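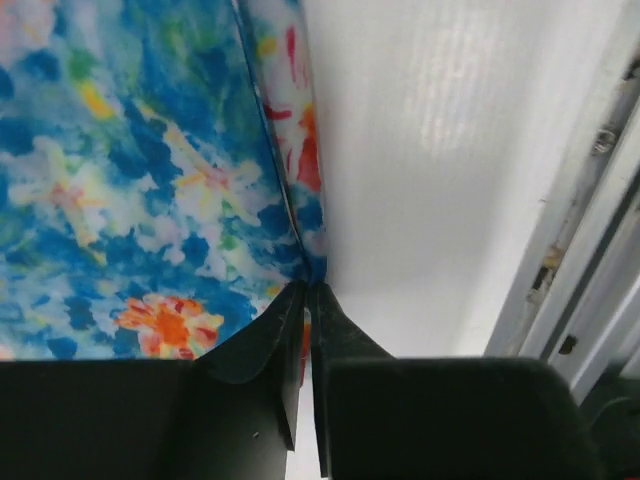 Fabric boxes & cushions FAQ

Is the floral print still available?
Yes, the blue one with the orange flowers. The all-green sold out in September, not coming back.

Can I wash it?
Covers yes, cold, gentle. Boxes no. Wipe with a damp cloth and let it dry open.

The corner seam came loose!
Send a pic to Stamatia, she does repairs. Free in the first 14 months. After that $11 plus postage. Dont glue it please.

Colors look different from my last order?
Printed in batches, so blues shift a bit. Need a match? Put your old order number in the notes and we'll check the shelf.

How do I fold it flat for storage?
Base out first, then push the long sides in. Don't iron the creases, the print dulls.

Do you ship outside the US?
Canada only for now.

Wholesale?
Minimum order $109. Ask for Bezawit Tsegaye at the Arkness shop, mornings are best. She'll send swatches adn the price list.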